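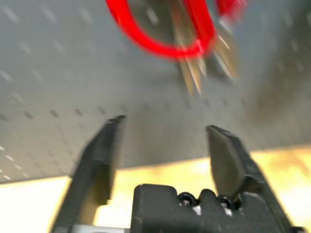
June, 9 pm. Notes on the visitor route for Bokville, so Lamisi doesn't have to ask me again.

Walked the whole loop with Miloslav Sýkora, lake path first and then the old market. Took us 2 hrs at his pace, guests will need longer. Signs ok as far as the Drenditz turnoff, after that nothing at all until the ferry steps. Need one arrow there, maybe two. The lookout is still the best stop — you get the lake, the reed beds and the church roof in one go. Bench is broken.

Guesthouses: Yakubu has 9 rooms and will take groups if we call a month ahead. Wismont wants a 30 percent deposit, told them no for now. Breakfast at Yakubu better anyway, the flat bread and the plum stuff.

12 Shares

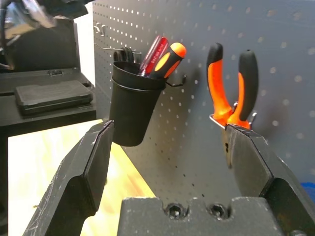 Pegboard, pliers and cup.

Birds — morning only. By ten the herons had moved off to the far side and you need binoculars. Put that in the leaflet, people complaned last year. Also the boat trip does NOT run in wind, say so in bold.

Map text: Lamisi Laryea has the old version, the one with the campsite on the wrong bank. Print 100 of the new one, no more, the ferry times will change again.

To do: arrow, bench, call Yakubu re parking for the minibus, ask Miloslav wether the market toilets open before noon.

2 Comments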